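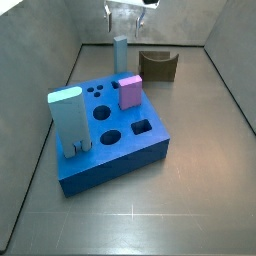 One reader wrote in to ask whether you can really learn to bake sourdough in a small apartment with a cranky oven, and would I please stop saying "just wait for it to look ready." Fair! So I've put the questions I get most on one page (updated 22/01/2021).

How long before my starter is usable?
Mine took 16 days. The packet from Ullow promised less, but my kitchen is freezing until the end of February, so I kept feeding it and grumbling.

Do I need fancy flour?
Nope. I use Rangel bread flour for most loaves and a scoop of rye when I feel like it.

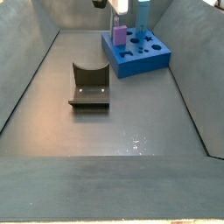
If you only have all-purpose, go for it, but hold back a little water or you'll be scraping dough off your elbows (ask me how I know).

My loaf is gummy inside. Help!
Let it cool for 90 minutes before you cut it. I know, it's torture. If it's still gummy after that, bake the next one longer.

Can I freeze it?
Yes! Slice it first. Mine keeps for 3 months and toasts straight from the freezer.

Do you sell starter?
Only at the Surkthorpe market, in little jars. Bring your own lid if you can, I'm always short.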